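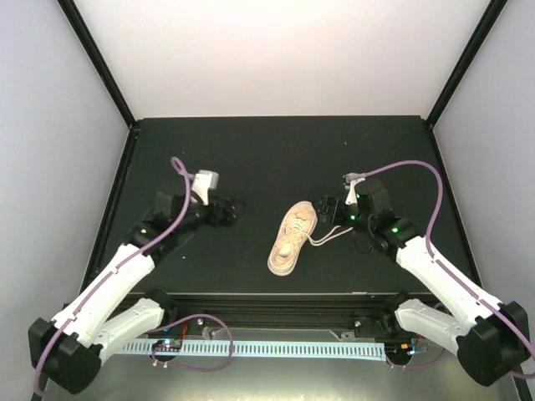

One of our first customers told us that a shoe is only as good as its laces, and then left without paying for the laces. We have thought about the remark ever since, and about the laces now and then.

Trindel looks after shoes, mostly the sort people call trainers, sneakers, gym shoes or, on the phone to us, "the pink ones". We clean them, re-lace them, find them new insoles and send them home in better spirits than they arrived. We don't sell shoes. You already have shoes. They are under the stairs.

How we began

The business started on a kitchen worktop in Dunden, which was fine until somebody wanted to make toast. We moved to a proper unit on Matlala Road 11 years ago and have been complaining about the parking there for just as long. There are 6 of us now, and we take it in turns to open the post, a job that calls for rubber gloves and a forgiving nature.

Last year 939 pairs came through the door, plus a number of single shoes whose owners were certain they had packed both. We keep the singles on a shelf by the kettle for 75 days and then we write a stern letter.

What we do all day

Lacing, largely. People assume it's the scrubbing that takes the time, but a sole can be scrubbed by anyone with a brush and a grudge. A lace has to come out, be washed or replaced, and go back through every hole in the right order with both ends finishing level. If they don't finish level, you start again. Pale shoes get white laces unless you ask for something else, and we will ask if you're sure.

Insoles come next. If yours lift out, we'll lift them out. If they are glued down we leave them be and clean around them, having learned our lesson on a pair of tennis shoes we still don't discuss. Suede goes to the person with the most patience that morning. Football boots go outside.

Our Hatix service is for anyone who can't face lacing at all: we fit elastic laces, trim them to your foot and throw in a spare pair. Children love it. So do several grown men who say it's for their children.

What we don't do

Heels, wellingtons, ice skates, anything still warm, or repairs to slippers the dog has been at. We did one of those as a favour and the dog came back.

Visiting us

The counter is open every weekday except Thursday, when we catch up on drying. Please knock off the mud first, tie each pair together, and put your name inside the bag where we can find it.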